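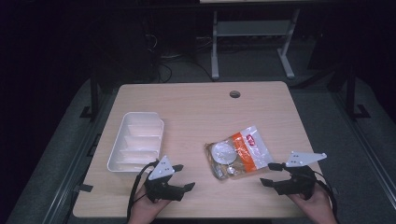 Tristeo Hand-Held Gripper Guide
Section 5: Recording your first bag pick

This is the fun part! Once the grippers are in your hands, you're teaching by doing, and everything the Korletey trainer learns comes straight from your own wrists and fingers.

1. Set the divided tray on your left, with its long side running away from you.

2. Lay one bag flat near the middle of the table, at any angle you like. Change the angle between takes. The method loves variety, and a model trained on neat, square placements struggles the first time a bag lands crooked.

3. Check that both cables hang free and have enough slack to reach the far end of the tray.

CAUTION: Never wrap a cable around your wrist to shorten it.

4. Start the take in Skirnmont and hold both grippers still for 3 seconds.

5. Bring the open jaws in low, one on each side of the part you want to grab, then close slowly.
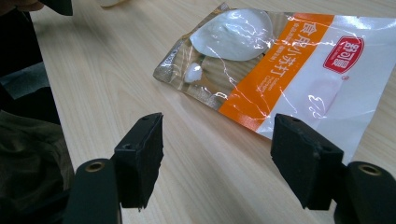 Shiny film is the hard case, and a great one to practice on. Glare moves across the creases as the wrist turns, so two takes of the same pouch can look very different to the model. Record plenty of both: smooth approaches, and ones where you pause and correct. Keep the corrections! In our Brultgate trials, adding them raised successful picks on glossy pouches from 40 to 70 percent, and we were thrilled.

6. Lift, carry the bag over a compartment, and lower it before you open the jaws.

7. End the take, reset the table, and go again.

NOTE: Rest your hands for five minutes whenever your grip starts to feel tired. Shaky takes from sore fingers are hard to sort out later.

If a take fails to save, see Section 6, Storage and Sync.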